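Strickland office chair, my review after eight months

I bought the Strickland in May, when our team moved to the open office on the second floor of the building. Before that I worked at home on a kitchen chair, with a pillow behind my back, so please keep in mind that almost any chair would be a progress for me. Still, I think eight months of daily use is enough time to write something useful.

I paid 232 dollars, delivery included. My other candidate was the Fivetetti, which has a nicer shape and costs more, and a colleague had good words for the Flareo, but the Flareo has no height adjustment in the armrests and for me this was decisive. I ordered from the Bisik web shop. The box came two days later than they promised and one corner of it was crushed. The parts inside were fine.

Assembly

The manual says 20 minutes. I needed 65. Part of it was my own fault, because I mounted the armrests on the wrong sides and saw it only when the last screw was in. The letters L and R are molded into the plastic, but so small and so shallow that I had to look for them with the light of my phone. The eight screws for the seat plate are all the same length, which I appreciated very much. The hex key in the box is soft and its edges became round before I finished, so take your own if you have one.

One more thing about the seat plate. Put all the screws in by hand first, two or three turns each, and tighten them after. If you tighten the first one completely, the holes on the other side will not meet.

Sitting

The seat is firm. In the first week I thought it was too firm, and I was already reading the return conditions. Then it became softer, or I got used to it, I can't say which. Now I sit on it from 8 in the morning until lunch without thinking about it. The front edge goes down in a soft curve and it doesn't press under my knees, as my kitchen chair did. I am not tall, and with the seat in the lowest position my feet are flat on the floor. A taller friend tried it and said that he would like the seat to be deeper. The depth can't be changed.

The back is mesh and the lumbar support is a separate piece that slides up and down behind it. It slides a little too easily. When I lean back strongly and then come forward again, it is often a bit lower than before, and every few days I push it up to its place. I read in the shop comments that some people fix it with tape. I didn't try this.

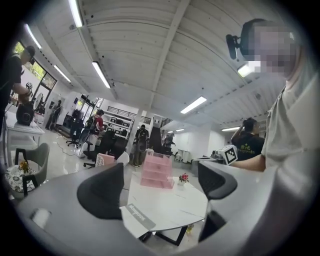

The armrests go up and down and they also turn inward, which is good for typing. They have a small play to the left and right, and at the beginning it annoyed me. The top surface is a hard rubber. It is easy to clean, but in summer with short sleeves it is a little sticky on the skin.

Noise and wheels

In a shared room I worry about noise more than I did at home. The wheels are quiet on carpet. On hard floor they are louder than I expected, a low rumbling sound, and when I roll from my desk to the printer people lift their heads. Bisik sells soft wheels separately. I bought them in the third month and the difference is big. For me these should be in the box from the start, at least as a choice when you order.

The tilt mechanism made a click in each movement from the beginning. I wrote to the shop and they answered the next morning – a short and polite message with one advice, to put a drop of silicone oil on the spring. I did so and the click went away for some weeks. Then it came back, I put another drop, and since then it is quiet. The gas lift has never gone down by itself, and with an older chair I had this problem all the time.

How it looks now

The mesh has no loose threads and it did not stretch in the middle. The seat fabric is dark and collects dust and light hairs, so I go over it with a brush when I remember. There is a small scratch on the base where I rest my shoe, but you have to bend down to see it. The plastic cap under the left armrest fell off two times. It now lives in my drawer.

My opinion

I would buy the Strickland again for this price, maybe not for a higher one. If you are tall, try the Fivetetti first, because its seat can slide forward. If you have a hard floor, add the cost of the soft wheels to your calculation. I give it 8 out of 10. One point is lost for the lumbar piece and one for the hex key and the hidden letters on the armrests.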